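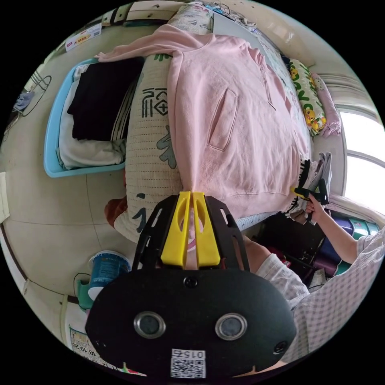 Home | Kitchen | Laundry | Workshop | Robot Corner | Ask Jayanthi

Folding a sweatshirt with hand-held grippers, so that a robot can learn it

Several of you have written to ask how to get a decent folding demonstration out of a pair of hand-held grippers, and I do love this question, having spent most of June on it (my back can vouch for that!). You already know how to fold. The trouble is folding with two fingers on each side instead of ten, and doing it clearly enough that somebody else's machine can follow along.

Start with one garment, something thick and soft. A thin T-shirt slides about and bunches up, whereas a sweatshirt gives the fingers something to hold. Spread it out on the bed first and smooth the sleeves, and push the rest of the washing well to one side.

Pinch close to the edge and take less cloth than you think you need. If you grab a great mouthful, the fold comes out lumpy and you end up shaking it loose, and then the shaking goes into the recording too.
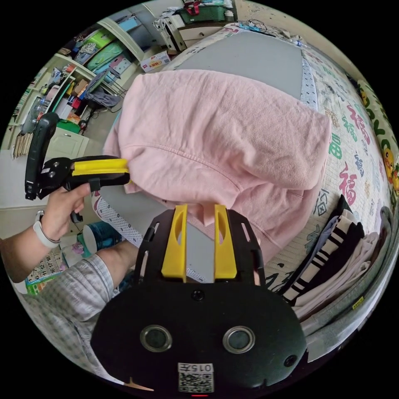 Two grippers on the pink sweatshirt, one at the left edge and one in the foreground.

Now for moving. Close both grippers, wait a moment, then lift, and keep your elbows low so that your arms don't wander over the cloth. Marius Pană, who taught me most of this at Floswood, used to hum under his breath to keep his pace even, and I've caught the habit from him. Slow is fine but stopping and starting is not, so if you lose your place, put the garment down, open the fingers and begin that take again.

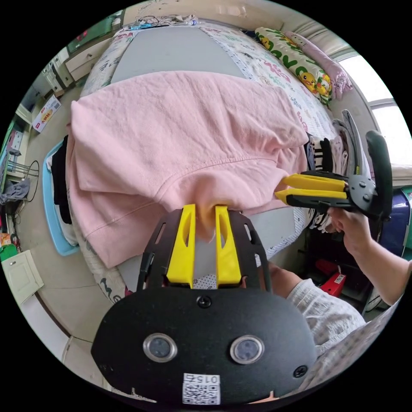
Seams are a great help as well. Follow one with your eye while you bring the cloth over and the fold stays straighter than if you watch the fingers. A hem is sturdier to hold than the middle of the body, though you do need to practise both, as a robot will meet both sooner or later.

Don't fold it the same way every time, either! Turn the sweatshirt a little, or start with one sleeve tucked under. Kavitha Rajan recorded over 200 folds with hers laid out perfectly square, and had to go back and do a good many more with it crooked.
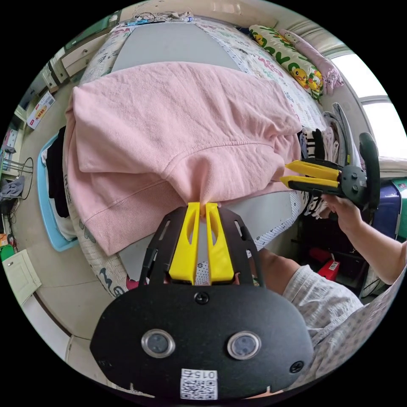 Wipe the lenses with a dry cloth before each sitting, for fluff gets everywhere, and take a rest before your grip goes. I stop after two hours, have my tea, and watch a few takes back before deciding whether to carry on. Any where the cloth slipped I mark as slipped and keep in a separate folder.

Next month, with a bit of luck: socks.

Contact Jayanthi Reddy | Copyright Usalberg Household Notes | Back to top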